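Ticket: Inverter drops to standby overnight, battery bank reads full
Product: Moswood cabin kit, Jeleo inverter/charger, Vonley charge controller
Opened by: Faustino Lozano
Status: Resolved
Priority: Normal

Problem as reported

The system powers a workshop with a bench, LED lighting, a small refrigerator and a well pump. Array size is 960 W. The inverter shuts off its AC output at night, usually between 2 and 4 a.m., and comes back by itself within a few minutes. The refrigerator loses power each time. The battery monitor shows a high state of charge through the whole event. No fault light is on in the morning. The charge controller reaches float every sunny afternoon.

Already tried by customer: inverter restart, controller restart, all DC lugs checked by hand. No change.

First reply from support

Please send the event log from the inverter, the values for low battery cutoff and search mode, and the voltage at the inverter DC terminals with the refrigerator and pump running together. Measure on the terminal studs and leave the cable lugs out of the measurement. Take a second reading at the battery posts under the same load.

Customer reply

Log attached. Low battery cutoff is at the factory value. Search mode is off. With both loads running I get 24.9 V at the battery posts and 23.1 V at the inverter studs. The log shows "LBCO" at each shutdown, followed by "LBCO clear."
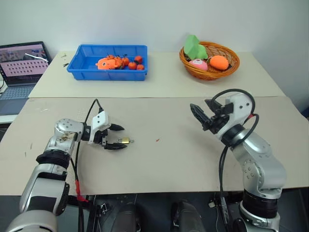
Support

A difference of 1.8 V between the posts and the studs is too high for this cable length. Expected drop is under 0.3 V. The inverter is reading a low voltage at its own input when the pump starts, and it disconnects correctly. The monitor takes its reading from the shunt side and does not see the loss – both devices are working as designed.

Next step is to find where the drop occurs. With the same load running, set the meter to DC volts and measure across each of the following, one at a time:

Positive battery post to positive fuse input
Fuse input to fuse output
Fuse output to inverter positive stud
Inverter negative stud to shunt, load side
Shunt, battery side to negative battery post

Do not disconnect anything while the loads are on.

Customer reply

Results in the same order: 0.04, 1.51, 0.09, 0.10, 0.06. The fuse holder is the Poirier bolt-down type, fitted with a 200 A fuse. The cover is discolored on the output side.

Support

The fuse holder is the cause. Resistance at the joint rises with load and heat, so a check by hand will often miss it. Procedure:

1. Turn off all AC loads, then the inverter.
2. Open the array disconnect, then the battery disconnect. Lock out both.
3. Wait for the inverter capacitors to discharge. Confirm under 2 V at the studs.
4. Remove the fuse and holder. Discard both. Do not sand and reuse the old contact faces.
5. Inspect the cable ends. If the strands are dark under the insulation, cut back to bright copper and crimp new lugs.
6. Fit the new holder. The lug sits directly on the fuse blade, with the washers on top of the lug. A washer between lug and blade will bring the fault back.
7. Tighten to the torque printed on the holder. Close the battery disconnect first, then the array.

Customer reply

Holder and fuse replaced. One washer was under the output lug on the old one. Output cable cut back and new lug crimped. Drop across the fuse is now 0.05 V with both loads on, total 0.22 V from posts to studs. No LBCO entries for 40 hours.

Support

Readings are within limits. Please check the torque again after a month of use – new lugs can settle slightly. Leave the cutoff at the factory value. Ticket closed.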